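The Jindville home shirt is back in stock in all sizes, at £85 for adults. We know what that sounds like. Last season's was £6 cheaper and looked much the same, and the club's new owners have yet to tell anyone what the extra is paying for.

So we'll stick to what we know about the shirt itself.

## Jindville home shirt, adult fit

- **Maker:** Kestik
- **Fabric:** 100% recycled polyester
- **Collar:** crew neck, ribbed
- **Badge:** heat-pressed, so wash it inside out
- **Sponsor:** Costa version or plain front
- **Stock code:** 586

Kestik calls the cloth "match grade". The players' version is a separate shirt with a closer cut, and it isn't sold here. What you get is the supporters' version, a decent football shirt with a grand name. It comes up small across the shoulders. If you're between sizes, go up.

The maker also says the side panels keep you cooler. They may. We wore ours on the terrace in January and couldn't tell you. 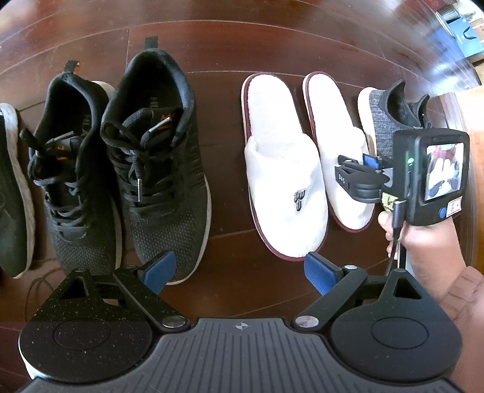
*Black mesh running shoes, white slippers and a grey knit trainer on a wooden floor. Footwear is sold separately.*

Names and numbers are pressed on at our Jikent shop and add six working days. A printed shirt can't come back unless it's faulty, and with the takeover barely settled and the squad list changing, we'd think hard before putting any player's name on one. Your own surname is a safer bet.

Some supporters have asked whether the badge will be redrawn under the new owners. The club says there are "no current plans" – make of that what you will. If it does change, we won't be swapping old shirts for new.

**Delivery:** free on orders over £100, which a single shirt won't reach. Collection from Jikent is free on any order, and orders placed before 2 pm are ready the next working day.

**Returns:** unworn, unprinted, tags on, within the period shown on your receipt.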